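Chapter 4
Before You Ask for a Quote

I bought my first robot arm backwards. I picked the arm, fell in love with it, signed for it, and then went looking for something it could do. If you learn one habit from this chapter, I'd like it to be the opposite order (job first, list second, catalog last), and I'd like you to pick it up for less than I paid.

In Chapter 3 we wrote task statements. Get yours out, because we're going to put prices next to it. The one I'll use as our running case comes from a small outfit called Clolen, which wanted a bench where two arms could put kitchen tools away and hand them back. The people there make fixtures for commercial kitchens and had never owned a robot. They had a room, a table, a bit of money and a lot of opinions, and I was hired to turn the opinions into a purchase plan.

Their first draft of the budget had one line on it. It said "robots." I've seen this so many times that I keep a folder of them! The arms are the big number, sure, but they're also the number that behaves itself. You ask a vendor, the vendor tells you, and it stays put. The lines that wander all over the place are the small ones: what the arms stand on, what they hold, what they look through, what gets used up.

So we started with the things being handled. Spatula, whisk, brush, the rack they stand in, a cutting board. Go to the shop, buy them, put them in the budget. Then buy them again, because you want spares of anything a gripper is going to close on.
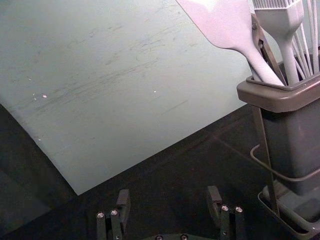

I split every equipment plan into 4 buckets, and I'd ask you to do the same on your worksheet:

Bucket A, the machines. Arms, grippers, controllers, and whatever computer runs them.

Bucket B, the station. Table, covering, mounts, lighting, power, cables, network.

Bucket C, the work. Every object the machines will touch, plus spares.

Bucket D, the people. Training hours, setup hours, and the hours somebody spends putting things back where they started so you can run it again.

Bucket D is where most first budgets have a blank. At Clolen the blank was enormous. Two arms on a bench don't reset their own table, at least not in the first months, and a person walking over to stand a whisk back up is a person on payroll. We wrote down two hours of resetting per working day and it still looked thin to me.

Now, grippers. I get more letters about grippers than anything else in this book, so let me slow down here. A plain parallel-jaw gripper (two fingers, open and close) will do a surprising amount of kitchen work, and it's what I'd quote first for a job like this. A handle is a friendly shape. A bottle is fairly friendly too, provided the jaws open wide enough, so measure the widest thing on your list before you call anybody. Bring calipers to the shop if you have to. I have, and I got some looks.

The spoon lying flat is the one that makes you think. Picking a tool out of a holder and picking one up off a tabletop are different jobs, and they can pull you toward different fingertips. Fingertips are cheap compared with a gripper. Put a second set in Bucket A now and you won't be begging for it later.

One arm or two? Ask this early. Two arms cost you more than double one arm, in my experience, once you count the second set of mounts and the time you spend keeping them out of each other's way. What you get is a station where either side of the table is in easy reach, and where one arm can steady something the other one is working on. For the Clolen job I argued for one. I lost! They wanted jobs in their plan that really do need two hands, like a screw cap, and when I read their task statement again they were right.
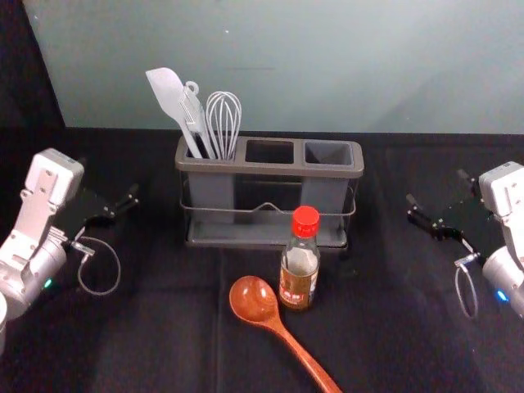

Page last updated: April, with corrections to Worksheet 4

Let's talk about the table, which everyone skips. I like a plain dark covering for this sort of station. Pale tools stand out against it, and a cloth costs next to nothing, so write in several. The trouble with cloth is that it creases and creeps, and a fold under an object changes how the object sits. If your task statement has any words in it like "flat" or "level," price a fixed surface too and decide once you've tried both.

Next to the table, the wall. Yes, the wall! Walk into the room and find the outlets before you draw anything. Where are they, how high, and what has to plug into them? List each controller, each light, each computer, each charger. At another site (a packing room run by a company called Fesance) I once approved a lovely layout in which the nearest usable power was across a walkway. Moving it took 23 days from request to sign-off, and for every one of those days the equipment sat there in its crates while the warranty clock ran. That delay wasn't in my plan because I hadn't gone and looked.

Cables belong in the same walk. A gripper cable needs enough slack for the wrist to turn and little enough that it doesn't snag on the work. Vendors ship a standard length. Ask what it is, ask what the longer one costs, and put a spare of each on the list. When a cable fails, you want the spare in a drawer and not in a truck.

How much spare is enough? My rule for a first station is to hold back 20 percent of the whole budget, all four buckets added up, and refuse to assign it to anything. Waltraud Kröger taught me that one when I was working under her at Seidel, and she enforced it with a red pen. I would come in with a beautiful plan that spent every last dollar and she'd draw a line through the bottom fifth of it without reading the items. I was furious. I've done it to every trainee since.
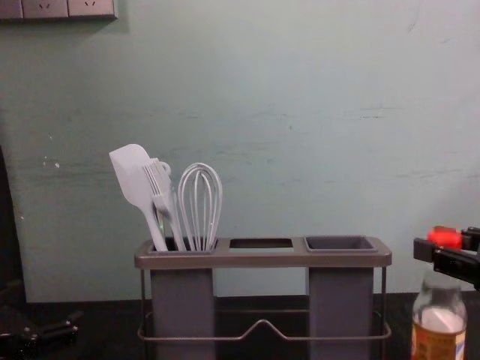

You'll also want to decide how you're buying, and there are really two roads for a station this size. You can buy a package, where one seller delivers the arms, the mounts and the software together and answers the phone when it all stops. Or you can buy parts and put them together yourself. The package quote will look high. Before you wince, go back to Bucket D and add the hours your own people would spend doing what the seller does, at what those people cost you per hour. Sometimes the package still loses. At Clolen it won, and it wasn't close, mostly on account of there being no one in the building who had wired a controller before.

If you go the parts road, get the delivery dates in writing and line them up on one sheet. The arm that arrives in week one is no use without the mount that arrives in week nine. I use a big piece of paper for this. My younger colleagues use software and get the same answer, only prettier.

One more thing before the worksheet. Plan for change in the objects. Somebody will swap the whisk for a bigger whisk. Somebody will take a bin out of the rack to wash it. A plan that only works for the exact things you bought on day one is going to cost you again in a few months, so pick your reach and your jaw opening with some room to grow, and write down what you assumed. The next person to hold the budget (it might be you, having forgotten all of it) will need to know why the number is what it is.

Worksheet 4 follows. Fill in buckets A through D for your own task statement, in pencil. Leave the price column empty on the first pass. In Section 4.1 we'll take the Clolen list to three sellers, including the Triltamden quote that came back with the grippers left off, and see what the same list does in different hands.

Reader comments (3)

benchrat: Used the four buckets for our school shop proposal. Bucket D came out bigger than Bucket A and my principal thought it was a typo.

M. in purchasing: Could you say more about leasing? We're not allowed to buy anything outright in our first year and the chapter kind of assumes you can.

tooldrawer: The old version of Worksheet 4 had the spares column under B. Fixed now, thanks. Page numbers in the printed copy still point to the old one though.

Contact the author | Copyright, all rights reserved | Back to top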